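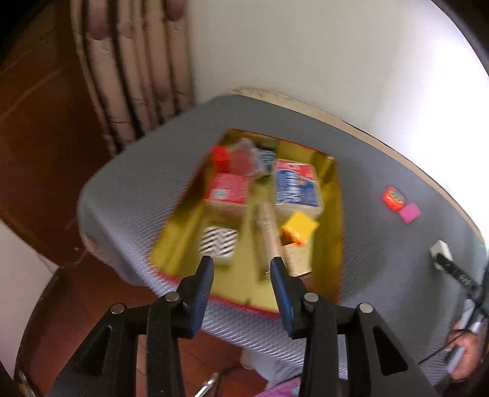
Shared Supply Tins: Frequently Asked Questions
Melarstead Residence Services

What is a shared supply tin?
It is a shallow open container for small household items that residents may use and return. Each floor of Himden House has 4.

What may be placed in a tin?
Small boxed goods, sponges, erasers, closed tubes and similar articles. Items must lie below the rim where possible.

What should be kept out?
Open food, medicine, blades and loose batteries. Chargers and plug adapters are to be stored separately, with the cable wound.

May plastic bags be left inside?
Yes, if they are clean and in use. Residents are asked to discard empty packaging.
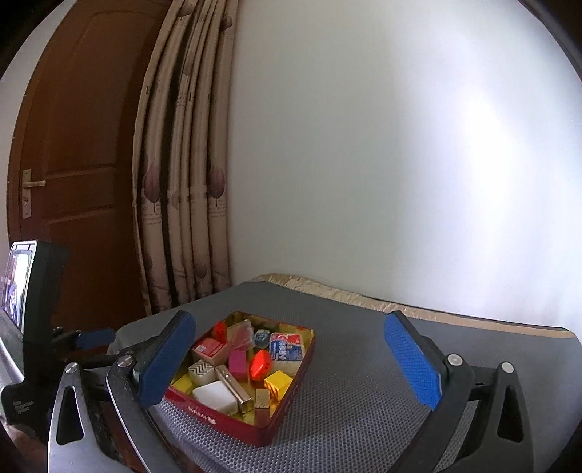

How should a tin be packed?
Place larger boxes first and stand small items along the sides. A full tin should weigh no more than 2 pounds.

How often are the tins checked?
Every Wednesday, after 4 p.m. Items left on the table beside a tin are moved to the Sultberg Room and held for 20 days.

How do I request a replacement?
Complete Form 41 at the Pelkonen Street desk. Dented tins remain in service unless an edge is sharp.

Can I keep a tin in my own room?
Tins are for common areas only.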